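This site uses cookies to remember your reading preferences. Accept | Manage settings

Print this page | E-mail this page

Handling and Storing Woven Containers
Course handout 4: Basket construction, condition and stacking
Bernham Household Crafts and Materials, first-year module
Prepared by Maeve Ní Mhurchú. Revised 2023-04-11
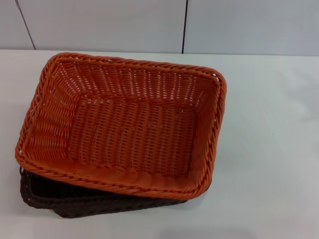 What is the difference between a stake and a weaver?

A stake is a strand that gives the basket its structure and stays more or less in place while the work is done. A weaver is a strand that passes over and under the stakes. In most rectangular baskets the stakes run up the walls and the weavers run around them.

1. Terms used in this module

Base: the flat bottom panel. It may be made separately or worked in one piece with the walls.
Stake: see above. In stiff work it may be called a spoke.
Weaver: see above.
Randing: a single weaver passed over one stake and under the next.
Upsett: the first rows worked after the stakes are turned up. They set the angle of the wall.
Border: the finished top edge. A border can be plain, plaited or roped.
Footprint: the area the base takes up on a shelf. This is smaller than the area of the rim in any basket with sloping sides, and students often measure the wrong one.

2. Reading a sloping-sided basket

The orange basket at the top of this handout has the general form we will use for the first three worksheets: rectangular, rounded at the corners, with walls that slope and a thick braided rim. Its base is more densely woven than its far wall, where there are small gaps between the strands.

An open wall uses less material and lets air through. It also lets crumbs and grit through, so it should be lined if it is going to hold bread or small loose items. A dense base spreads the weight of the contents over more crossings. When you draw a basket for your notebook, draw the base and one long wall separately and mark the spacing on each. Do not assume that one pattern runs through the whole piece.

Corners need their own sketch. On a rounded corner the stakes have to spread as they rise, and the spacing at the rim will be wider than the spacing at the base. Where a maker has added extra stakes to fill the corner, mark where they start.

3. Natural and synthetic strand

Students are asked to sort the sample trays into natural and synthetic before week two. Use the following points.

Natural cane and willow vary in thickness along a single strand. Extruded plastic strand is usually even from end to end. Look at several strands before deciding, as machine-cut cane can be very regular too.

A cut end of cane shows pores. A cut end of solid plastic strand does not. Look on the underside of the base, where ends are often tucked.

Shine is a weak test. Plastic strand often has a slight sheen, but so does varnished cane. Color is weak for the same reason: both kinds are sold dyed.

If you still cannot tell, write "looks synthetic" or "looks natural" on the sheet and leave it at that. Tadhg Scanlon marks the sorting sheets and will accept either wording. He will not accept a blank.

Do not use a flame or a hot needle on any tray sample. The samples belong to the department and go back in the Corrigan cabinet at the end of the session.

4. Stacking and nesting

Two baskets of the same shape and size can be nested when the sides slope enough. They can also jam. A braided rim makes this more likely in some designs, as the twists of the upper basket can catch on the rim below.

Procedure for nesting:

a) Empty both baskets and turn them over to clear any loose material.
b) Put the more rigid basket underneath.
c) Line up the long sides before lowering the upper basket. A basket set down askew puts its weight on two points of the rim.
d) Lower it until it meets resistance and stop. Do not press.
e) To separate, hold the lower basket by its walls and lift the upper one evenly by both short sides.

Never lift by a single point on the border. A roped border is continuous, and a pull at one place can loosen the twist on either side of it.

Stacking means one basket resting on top of another without going down inside it. It is acceptable for short periods on a level surface. For longer storage put a flat board between the two.

5. Cleaning

Brush first, always dry, following the direction of the weavers. A soft paintbrush gets into the grooves of a braided rim better than a cloth does.

Synthetic strand may be wiped with a damp cloth and mild soap. Go over it again with clean water and leave the basket upside down on a rack. Natural strand should be wiped only lightly and kept away from radiators while it dries. Painted or dyed pieces need a spot test on the inside of the wall, near the base.

6. Worksheet A: measuring

Work in pairs. Record all measurements in millimeters.

Length and width of the base, inside.
Length and width at the rim, outside.
Height, taken vertically from the table. Do not run the tape up the slope.
Thickness of the border at the middle of one long side.

The Drivcombe practice tray has a base 200 mm wide and will hold 600 g of clean sand in a cloth bag. Use it to check your tape and your scales before you start. If your base width is out by more than 2 mm, ask for another tape.

Stakes on the practice tray: 37, counting one long wall only. If you get 36 you have probably missed the one hidden behind the tucked end at the left corner.

7. Reading for next time

Course reader, pages 22 to 31. Skip the section on handles, which is covered in July.
The Hekum pattern sheet, both sides.

Bring a notebook with squared paper, a soft pencil and a flexible tape. Sorting sheets are handed in at the start of the session. Late sheets go in the tray outside the workroom.

Print this page | E-mail this page

Related handouts
Handout 2: Tools and bench layout
Handout 3: Preparing and soaking cane
Handout 5: Plaited and roped borders
Handout 6: Repairing a broken stake
Worksheet B: Drawing a rounded corner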